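Pads first, then everything else

Mon 16 July

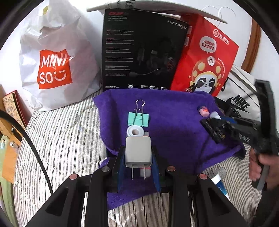

A power adapter held between the blue pads, prongs down.

I've been meaning to write up my little house rules for the grippers, and since the kettle is on, well, now's the time! Rule one is to wipe the finger pads before every session (yes, even the short ones). Rule two, set out small things with gaps you can get a finger into. And plugs stay unplugged, always, from everything. I stop after up to 70 grasps, because my wrist gets sloppy and the Cliltari notes ask for steady, slow closing. More on labeling next time, once I've found my notebook.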